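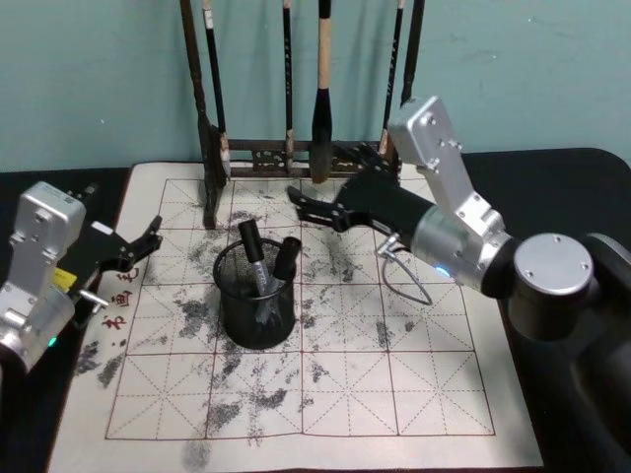

A practice mat for brush characters, with its red grid of nine squares.

Zixuan Zeng learned to write with a brush at her grandmother's kitchen table and gave it up at 12. She took it up again at 40, after moving to Trineck for work.

"I wanted something to do in the evenings that had no screen," she says. "My hand had forgotten nearly all of it. The first month was just horizontal strokes."

She now teaches a beginners' class above the Kairys bookshop, from seven until nine. Most of her pupils can't read Chinese, and she doesn't mind. "They look at the shape. People who read it go too fast, they know what it's meant to say and they rush to the end."

Ginevra Palumbo joined in January. She is a bookkeeper and had never held a brush. "I gripped it like a biro," she says. "Zixuan kept coming past and lifting my elbow off the table."

Zeng starts everyone on the character for "eternal", which is an old way of teaching the basic strokes. She reckons she has written it around 1000 times herself this year and is pleased with very few of them. Paper is kept for the last half hour.

Would she ever sell her work? She pulls a face. "A café asked me for a sign. I did it four times and they picked the one I liked least."

The next class is full. Palumbo has already put her name down for the one after it.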